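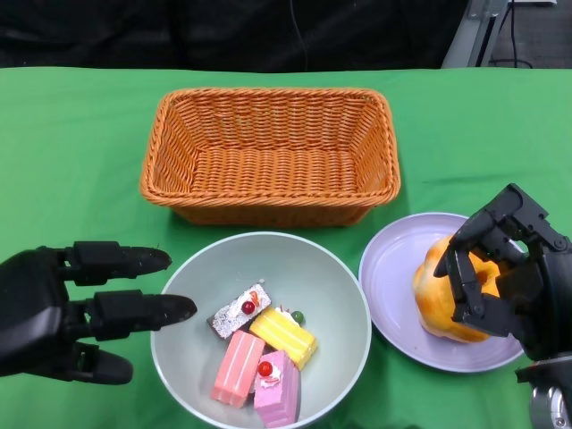 A bun, small cake slices and a woven basket on a green tablecloth

Itdale Road is a sports ground in Sovbridge, used mainly for football and, in the summer months, for athletics. It is the home of Sovbridge Town and has a capacity of 2,401, of which 1,000 places are seated. The ground lies on the eastern side of the town, between the canal and the old Fornberg brickworks, from which a large part of the land was bought.

History

The first pitch was laid by workers of the brickworks, who played there on the firm's own field. For many years it had no fence and no stand, and players changed in a room behind a public house on the other side of the road. When the brickworks closed, the field was divided. The northern half became housing, and the southern half passed to the town, which rented it to the football club on a long lease.

A wooden stand was built along the west side soon after. It was damaged by fire one November and stood without a roof during two winters. The club played some home matches in neighbouring towns in this period, and the attendances fell so low that a merger with a rival club was discussed. The plan was rejected by the members.

The present main stand replaced the wooden one. It was designed by the local office of Munasinghe, which also drew the swimming baths in the town centre. The stand is made of brick and steel and is quite short — it covers only the middle part of the touchline. The original drawings showed two further sections, but the money for them was never found.
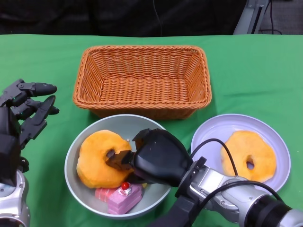

Rectangular wicker basket on a covered table

Structure and facilities

The ground has four sides. The Main Stand on the west contains all the seats, the changing rooms and a small office. Opposite is the Canal Side, an open terrace of 5 steps. The Brickworks End in the north has a low roof over the part behind the goal, while the south end is flat standing with a rail.

The floodlights were first switched on for a friendly match against a team of former players. They stand on 4 masts, and two of these had to be moved when the running track was widened. The track goes around the pitch, and for this reason spectators are further from play than at most grounds of this size. Supporters have often complained about it, and the club has asked several times for the track to be moved to the school fields. 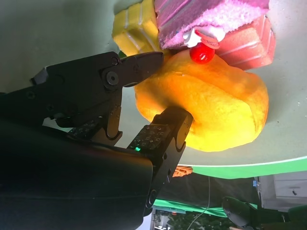

The pitch itself slopes slightly towards the canal. Drainage in the south-east corner was poor until new pipes were put under it, and before that time many winter matches were postponed.

Redevelopment

On May 9, 2019 the club presented a plan to build a covered terrace on the Canal Side. Shuk-fan Lam, then chair of the club, said that the ground must be improved step by step and that the club did not wish to leave it. The town gave permission with the condition that the path along the canal stays open on match days.

Work started with the removal of the old steps, but was stopped when part of a brickworks cellar was found under them. The plans were changed so that the new roof would rest on fewer columns.

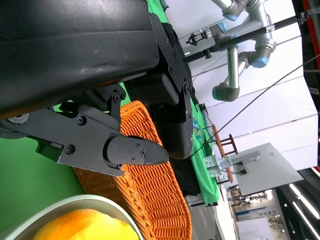 Orange woven basket, detail of the rim

Transport

The ground is a short walk from Sovbridge railway station. There is a small car park behind the Main Stand, reserved for officials and disabled visitors. Other visitors are advised to use the market square, from where a footpath follows the canal to the south entrance.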